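**Hamel workshop sets aside money for more hand-held grippers**

HAMEL – The Fukorby training workshop will buy six more hand-held grippers this year and put off the purchase of a second robot arm until at least January, according to a spending plan approved this week.

The plan covers grippers, spare finger padding, two desks and storage. Elaheh Kermani, who runs the workshop, said the arm was the largest item on the original list and the easiest one to delay.

"We have one arm and it sits idle part of the day," Kermani said. "The grippers don't. People are waiting for them."

Staff and trainees use the grippers at ordinary desks to record everyday tasks such as picking up, moving and putting down small objects. The recordings are then used to train the arm. The workshop logged 2,251 of them last quarter, almost all made with the same four tools.

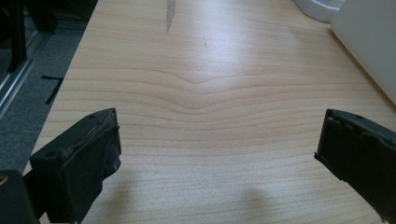

Padding is the cost that was missed last time. The previous budget had no line for it, and replacements were paid for out of the office supplies account. The new plan allows for 161 sets, ordered in two batches, with the first due before the new grippers arrive.

Two suppliers, Stiltumetti and Ondby, sent quotes for the grippers. Stiltumetti's price was lower per unit, but its delivery time was 19 weeks. Ondby offered to ship from stock and to sell the fingers separately, so a damaged finger can be changed without sending back the whole tool. Kermani recommended Ondby, and the order is expected to go out by the end of the month.

The workshop will also start a repair log for each gripper, with the date of every padding change. Kermani said she wants a full season of entries before asking for money for the arm again.

The desks will be bought locally. Quotes for the storage units are still coming in, and that part of the plan may change.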